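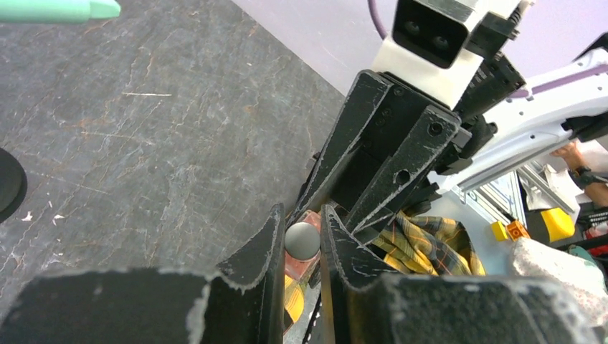 Clonell Two-Arm Bench Station: Working Near It Safely

We love watching two grippers meet over the same small part, and the Clonell station was built for that kind of close work. It also comes with a set of shop rules, and we're just as proud of those!

Hands and wrists
Watches, rings and loose cuffs come off before you reach past the yellow line. Keep your hands outside the line while either arm has power.

Speed
With a person at the bench, both arms stay at or below 178 mm per second. The Dullberg controller holds that limit for you (and yes, it still feels lively).

Fingers
Look over the fingertips every 400 cycles. Scuffs and pale rims are fine. Swap the pair if you find a crack or a loose screw.

Cables
Leave slack at every wrist camera, then run both arms slowly through full reach before the first job of the day.

In the box
Base plate, two arms, 7 spare screws, 5 rule cards for the wall and the Abernathy stop button, which mounts on either side of the bench.

Rule cards also come in large print. Ask when you order.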